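Robot Workcells for Repair and Refurbishing: Frequently Asked Questions

Praltgate Bench Automation Group. Answers maintained by Yolandi Pillay (applications) and Petronella Engelbrecht (safety and fixtures).

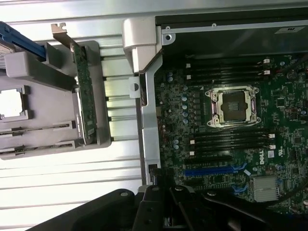

Dell workstation board with the CPU socket unpopulated, parts tray at left, gripper at the bottom.

General

Can a robot take apart a desktop computer?

Partly. On a known chassis model, in a fixture, with the side panel already off, our cell can release memory latches, pull modules, lift out expansion cards and place the parts in a carrier tray. It can't yet take an arbitrary machine from a pallet and reduce it to sorted parts without help. The steps that stop it are usually cables, adhesive pads, stripped screws and anything a previous owner has added.

Can it put one back together?

Less reliably. Removal tolerates a few millimeters of error in the approach and a fair amount of force. Insertion doesn't. A memory module has to enter its slot straight and be pressed evenly until both latches close. A processor has to be lowered onto its pins with almost no sideways motion. We run module insertion in production. We run processor placement only as a supervised step.

Why is the processor handled separately?

Bent socket pins are the most expensive error in the cell. The retention levers also have to be opened and closed in the right order, and the lever force varies between boards of the same model. The current procedure has the robot bring the processor to a hold position above the socket, where it waits for an operator to confirm alignment on the monitor. If the operator rejects the alignment twice, the part goes back to the tray and the job moves to manual.

How fast is it compared with a technician?

Slower per unit. A full memory and card removal takes the cell 213 seconds on our reference chassis. A trained technician takes less than half that. The cell makes sense where batches are long, where the same chassis repeats, and where the technician can load one fixture while the robot works on another. For mixed lots under 30 units, do the work by hand.

Fixtures and trays

What do I have to supply?

A rigid mounting surface, compressed air if you use the vacuum tool, and a carrier tray that holds each part type in a fixed orientation. Expansion cards are stored upright. A card lying flat is hard to pick without touching its components, and the mounting bracket tilts it at an angle that depends on the card.

Can I use my existing trays?

Usually, if the pockets are rigid and the tray can be located against two stops. Thin vacuum-formed trays flex when the gripper presses down, and the release height drifts. Petronella Engelbrecht reviews tray drawings before quoting. Send the drawing and one physical sample.

Does lighting matter?

Yes, more than most sites expect. Bare metal surfaces return bright streaks that the wrist camera can read as edges. Board silkscreen and slot latches are easier to find under diffuse light from two sides. Overhead shop lighting alone isn't sufficient. If the cell stands near a window, fit a blind. One customer site, Andstead, had a failure rate that climbed every afternoon at 3:30 until a blind went in.

Does the robot need a CAD model of the computer?

It helps but is not required. The alternative is a teach session in which an operator guides the arm to each latch, slot and card position. Teaching a new board takes most of a shift the first time. Boards of the same family then need only a correction pass.

Reliability

What is the failure rate?

In our last acceptance run of 2,000 module removals, 19 required an operator. Most of those were latches that had not opened fully. None of them damaged a slot. Insertion figures are issued per board model and are not published on this page, as an average over different slot types would mean very little.

What happens when a pick fails?

The gripper opens, retracts along its approach path and takes a new picture. It tries once more with a corrected pose. After a second failure it stops and asks for an operator. Earlier software allowed five attempts, which we removed in March after finding that the third and later attempts seldom succeeded and occasionally bent a latch.

Can it handle cables?

Poorly. Flat ribbon and stiff power cables in a known position can be moved aside with the hooked finger. Loose bundles cannot be planned for with the present system. We ask that cables be disconnected or tied back before the chassis enters the fixture.

What about static discharge?

The finger pads are dissipative and the arm is bonded to the fixture ground. Check the bond at the start of each shift with a meter and log the reading. A chassis standing on an ungrounded plate must be strapped separately. Operators reaching into the cell wear a wrist strap, including for short interventions.

Is the cell safe to stand next to?

The arm runs at reduced speed when the area scanner reports a person inside the marked zone. Reduced speed does not remove the pinch hazard between the gripper and the chassis wall. Keep hands out of the chassis until the indicator is steady green.

Other chores

If it can handle a memory module, can it load a dishwasher?

No, or at least not this one. Computer boards are a favorable case: the geometry is fixed, parts are rigid, and every slot is where the last one was. Household work has few of these properties. Plates come in mixed sizes, a towel has no fixed shape, and the kitchen changes between one visit and the next. Laboratory systems have demonstrated loading and folding, generally slowly and with failures a household would not accept.

Which shop-floor chores are ready now?

Machine tending with consistent blanks, palletizing of uniform cartons, and repeated screwdriving in a fixture are all routine. Bin picking of rigid parts works with tuning. Wiring, sorting of mixed scrap and cleaning inside equipment remain mainly manual.

Will a learned control policy replace the taught positions?

We are testing one, under the project name Larenus. It does well on latch opening, where contact matters and small variations are common. It is worse than taught positions at final placement. The likely product combines both, with the learned controller used for the few steps that benefit from it. No release date has been set.

Ordering and support

Do you offer a trial?

Yes. Send three identical chassis and a list of the parts to be removed. We return a cycle time, a failure log and a list of steps that need a person. Trial chassis are returned in whatever state the trial leaves them, so do not send units you intend to sell.

Who installs the cell?

Installation and annual calibration are done by our integration partner, Tshabalala. Fixture changes can be made by your own staff after the operator course.

Where do I send questions about a board that isn't on the supported list?

To Yolandi Pillay, through the applications form. Include the chassis model, the board revision printed near the slots, and one straight-down photo with the side panel off and any air shroud removed.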